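Print this page | E-mail this page

Stenow Hand-Held Gripper Set-Up Guide
Section 5: Handling Rules for Two-Gripper Work on Soft Items 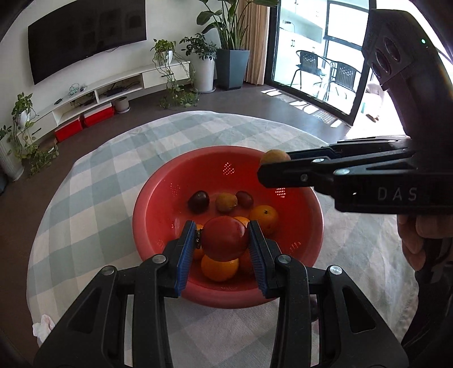
Flavia asks that the grip rule come ahead of the set-up steps, on the grounds that operators read the first page and skip the rest. The rule is therefore given in 5.1 and applies to all steps that follow.

5.1 Grip rule

Close the fingers until the item stops moving between the pads, then stop. Do not squeeze further to confirm the hold. An item that shows a dent or split skin is withdrawn and the attempt is marked as failed, even if the item reached its target.

5.2 Before starting

1. Wipe the finger pads with a dry, lint-free cloth. Check that the ridges are free of residue.
2. Open and close each gripper fully 5 times. Travel must be smooth, and both fingers must meet along their full length.
3. Check the pivot screws for play. Tighten by hand only.
4. Place the bowl or tray on a stable table within reach of both hands. Smooth out any tablecloth under it.
5. Inspect the fruit. Remove any piece that is already bruised or leaking.

CAUTION: Keep fingers clear of the pivots and frame openings while the gripper is closing.

5.3 Working with two grippers

1. Assign one gripper to each hand and keep the assignment for the full session.
2. Approach the item with the fingers open. Do not push neighboring items aside with the outside of a finger.
3. Only one gripper may be inside the bowl rim at a time. The other waits outside the rim, loaded or empty.
4. Lift until the item is clear of the rim before moving sideways.
5. Lower the item to its target and open the fingers fully before drawing back. Do not drop items from above.

NOTE: Round items that sit on top of others tend to roll when released. Take the top item first and let the rest settle before the next approach.

5.4 Limits

A session is limited to 51 attempts. Rest both hands for 2 minutes after every 17 attempts. If an item is dropped on the floor, log it and do not return it to the bowl.

CAUTION: Fruit used in handling work must not be eaten or returned to a kitchen.

5.5 Records

Record the item type, the hand used and the result for each attempt. Use the Narillow log sheet, one sheet per session. Corrections are struck through with a single line. Sheets issued before February are no longer valid.

Revised 2026-09-04

Related items
Section 4: Pad Replacement
Section 6: Cleaning and Storage
Narillow Log Sheet, Blank
Polák Bench Layout Notes

Print | E-mail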